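Parnstead, May 2023

Zilleck opens its posting planner to small shops and clubs

Zilleck, the maker of software for social media teams, announces today that its posting planner is open to all small shops and clubs. Until now the planner was available only to the 16 organizations which took part in the test in Parnstead and Korkgate.

With the planner, a user can prepare posts for several networks on one page and choose the hour when each of them will appear. Comments from all networks come into one common inbox, so that a question from a customer does not stay without an answer over the weekend.

What the test has shown

During the test the participants published 2,501 posts. Many of them told us that the most difficult part of the work is to find a subject for the next post. For this reason we added a list of ideas, which is renewed every month. The participants also asked for a simple way to let a second person read a post before it goes out. This function was added in April and is included in all plans.

Prices and accounts

The free plan allows up to 20 planned posts per month and two connected accounts. The paid plan has no limit of posts and can be cancelled at any time. The first 1,000 users of the paid plan will keep the starting price for one year.

Everyday pictures in posts

The planner accepts photos directly from the phone. It is possible to save them in a common folder, write a short text to each and use them later. Simple photos from a normal working day are welcome too.

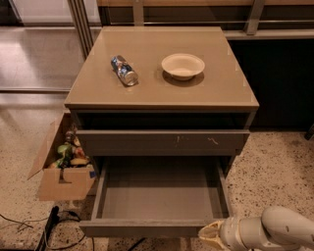 About Zilleck

Zilleck has its office in Parnstead and belongs to the Cheng group. The company develops planning and inbox tools for small teams. Journalists can ask for a test account through the press page on the Zilleck website. Requests are answered in English within two working days.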